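Keeping the wrist view usable: a camera-pose check for a simulated gripper
Project report, second-year robotics module
Group Godoy

1. What we set out to do

Our group took over the Closeo code from last year's students. Closeo is a small grasping controller that runs in the Fotonwood simulator. It takes the view from behind the gripper, estimates how far the fingers are from the nearest surface, and decides when to slow down and close. The code worked on the practice level and failed on most of the others. We were asked to find out why and to fix what we could by June.

We did not change the arm model or the grasp planner. All our work was on the perception part and on the tools for testing it.

2. The distance estimate

The old code looked for repeated lines on the surface ahead and used the spacing between them as a ruler. On the practice level every wall has tiles of the same size, so one fixed value in the settings file was enough. The other levels mix tile sizes. When the spacing halved, the controller took the wall to be twice as far away as it was and kept moving at full speed.

We first tried to let the code choose between two fixed values. This helped a little, but it went wrong near corners, where large tiles on one wall meet small tiles on the next. Lines from both walls ended up in the same estimate and the result jumped from one step to the next.

Our second version splits the view first. It finds the seam between two walls, cuts the view along it, and makes a separate estimate for each side. The fingers and the gripper body are masked out before the line search, using the joint positions to work out where they should be. Without the mask, the straight edges of the finger pads were counted as grout lines. 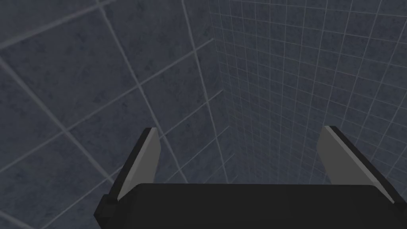
Godoy should have dropped the tile ruler altogether, according to Gitmont, the group that tested our branch. Their view was that any method tied to a pattern will fail on a plain painted wall, and that the simulator gives out a depth map which we could have used from the start. They also asked why the seam search runs at every step when the seam moves so little.

We agree with the second point and have changed it. The seam is now searched for once every 6 steps and tracked in between. On the first point, the project rules did not allow the depth map as an input, only as a reference for marking. The plain wall is still a problem. In that case the controller now reports "no estimate" and drops to its slowest speed.

3. Tests

We wrote a script that starts the arm from a list of saved poses, runs the approach and compares the estimate with the reference depth. There are 87 poses in the list. A run passes if the gripper stops before touching the wall and the estimate stays inside the allowed error for the whole approach.

Old code: 53 passed
Seam split with mask: 78 passed

Most of the failures that remain start at a very shallow angle to one wall, where the far lines are too close together to separate. The others are starts in which a finger hides the seam from the first step.

4. What is left to do

The mask assumes that the joint positions are exact. In the simulator they are, but on a real arm they would lag slightly, so the mask should be made a bit wider. We also left the old fixed value in the settings file. It is no longer read by anything and can be deleted once the practice level has been moved to the new test script.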